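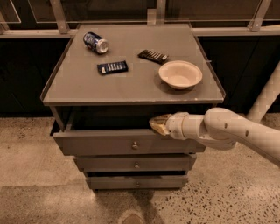 Minutes of the Drawer Task Meeting, Gurkine Lab

Month: November
Time: 9:30 a.m. to 11:10 a.m.
Place: Gurkine, downstairs floor, then the upstairs meeting room
Present: operators from both shifts, the data desk, the training group, one guest from Wada by phone
Absent: safety lead (sent notes beforehand)

1. Opening and last minutes

The meeting opened on the floor next to the drawer unit so that the guest could hear the cell running. It moved upstairs after item 3. Minutes of the last meeting were accepted with one change. The line that said the operators "prefer hand guiding" should say that the day shift prefers hand guiding for short moves. The evening shift has not used it enough to have a view.

2. Where the task stands

The task is still the one agreed with Wada: open a named drawer, place one item from the top into it, close the drawer. The items are the can, the navy bar and the brown bar. The bowl stays on the top throughout and counts as an obstacle. An episode in which the bowl is touched is kept but marked.

The data desk reported 62 episodes recorded by remote control since the last meeting. Of these, 59 were kept. Two of the others were stopped by the operator partway through, and one lost its gripper signal, so the arm motion was saved with no open or close commands. The desk asked whether the last one could be repaired by hand from the video. The training group said to drop it.

The hand-guided set is smaller and stands at 37 episodes. All of these are top drawer only. The operators explained that the middle and bottom drawers are awkward to reach by hand guiding, as the person has to kneel and still keep one hand on the wrist of the arm. One operator has asked for a kneeling pad. Agreed to buy two.

3. Opening the top drawer

Most of the discussion was about how the drawer should be opened. The written procedure says to grip the knob. In practice several operators place the fingertips on the upper edge of the drawer front, toward the right side, and work from there once the drawer is open a little. The knob is small and round and the fingers slide off if the approach is even slightly tilted.

The training group has no objection to the edge method, but said that mixing the two methods in one batch without a label makes the batch harder to use. At the moment a reviewer has to watch every episode to find out which method was used. 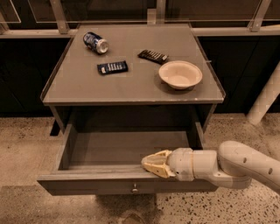 The day shift said the edge method also makes it easier to stop at the same opening each time. The evening shift said it puts a sideways load on the drawer and that the drawer can rack if the hand is too far to the right. Both were asked to try a contact point closer to the knob and report back. The arm comes in from the right of the unit, and there was some talk of moving the unit over to give the wrist more room. It was left where it is for now, as moving it would mean redoing the start positions.

Decided:

The first pull from fully closed is done on the knob.
After that the operator may use the knob or the upper edge.
The operator picks "knob" or "edge" in the Fotum form before saving. The data desk will add the field.
Earlier episodes are to be labeled by review, starting with the newest.

4. Remote control setup

The Fotum hand controller was updated last week. The operators like the new trigger, which gives a slower close on the gripper. They do not like that the scaling resets to full every time the program is restarted. Two operators began an episode at full scaling without noticing and had to back out. The training group will ask for the setting to be saved per operator. Until that is done, a card will be taped to the desk with the scaling value on it.

There was a question about delay. The operators notice it most on the approach to the lower drawers, when the forearm is low and they are working mainly from the head camera. The head camera looks down on the unit, so the knobs line up one under another and the lower fronts look narrower than they are. New operators tend to misjudge how far out a lower drawer is standing. The suggestion was to have them do ten practice reaches with recording off before their first session. Agreed.

The guest from Wada asked whether a second camera view would help. The operators said yes, from the side, at about drawer height. The data desk said a second stream would fill the current disk before the end of the batch. The question was put off until the storage order arrives.

5. Lower drawers

No lower drawer episodes count toward the batch yet. What has been done so far is trial work, to settle the approach.

The main trouble is that the drawers do not stay where they are left. The middle and bottom ones tend to stand slightly out unless pushed fully home. If the middle drawer is already a little open, the operator can put a finger behind the end of the front and draw it out from the side, which is quick. If it is closed, that move is impossible and the knob has to be used. A policy trained on the first case only will fail on the second.

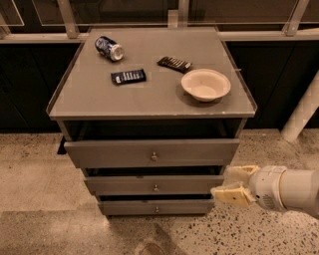

The training group wants both starting states in the batch, in equal numbers, with the state written down each time. The operators asked for a simple way to set the "slightly out" state. A spacer block was suggested, to be put behind the drawer front, pushed up against, and taken away before recording. The workshop can cut one. The day shift will try it first.

Approach with open fingers was also discussed. The evening shift opens the gripper early, well before reaching the drawer. The day shift opens it at the last moment. The training group prefers early opening, as the change in the gripper signal is then separate from the contact with the drawer. Agreed that both shifts will open early from now on. Pausing for a moment next to the drawer before contact is allowed. Going back and starting the approach again within one episode is allowed once. If a second retry is needed, the episode is stopped and discarded.

6. Layout of the top

The layout sheet has been followed in the last batch: can on its side toward the back left, navy bar near the middle, brown bar at an angle farther back and to the right, bowl toward the front right. The training group asked for this layout to be held until the drawer part is reliable. After that there will be 4 layouts in rotation, with the bowl moved in each.

One operator pointed out that the can rolls if the unit is bumped on closing. A strip of clear tape under the can was turned down, since the gripper would have to pull against it. Operators will close the drawer more slowly and put the can back by the sheet between episodes.

Bar wrappers get creased by the fingers after repeated picks. They should be replaced when the creases are easy to see on camera. The data desk keeps spares in the cupboard and would like people to write down when they take one.

7. Hand guiding

Grolodel has sent a revised wrist handle for hand guiding. It has not been fitted. The current handle places the person's hand close to the gripper, and in a number of the recorded episodes the hand covers the drawer knob at the point of contact. The training group can use the joint data from these but not the images.

Agreed to fit the new handle before any more hand-guided recording. If the hand still covers the knob, the motion will be taught by hand once, then played back with nobody touching the arm, and the playback will be recorded as the episode. The operators noted that this doubles the time per episode. The guest from Wada said that would be acceptable for the top drawer set.

8. Safety notes (read out in the absence of the safety lead)

The stop button for the remote desk must be within reach of the person at the desk, and it was found on the floor on one occasion. A bracket is on order.

Nobody is to reset items on the top while the arm is enabled, including when it is parked by the drawer. The operator disables the arm, says so out loud, and waits for the reply.

During hand guiding the speed limit stays at the low setting. It was raised once to save time, and that is not to be repeated.

9. Any other business

The evening shift asked for the floor lights to be left at one setting. Images from the two shifts differ in color and the reviewers find it distracting. The training group is not sure it matters for the policy and may even want some variety later. Left open.

The remote desk chair is broken on one side. Facilities has been told.

10. Actions

Data desk: add the "knob" or "edge" field and the drawer starting state to the Fotum form. Start labeling the kept episodes.
Training group: write to Fotum on the scaling reset. Send the reviewed layout sheets to both shifts.
Day shift: test the spacer block on the middle drawer and try the contact point closer to the knob.
Evening shift: try the same contact point. Run the practice reaches with the two new operators.
Workshop: cut the spacer block, fit the Grolodel handle.
Office: two kneeling pads, bracket for the stop button.

Next meeting is on Friday at 9:30 a.m., on the floor. The Wada guest will join by phone again.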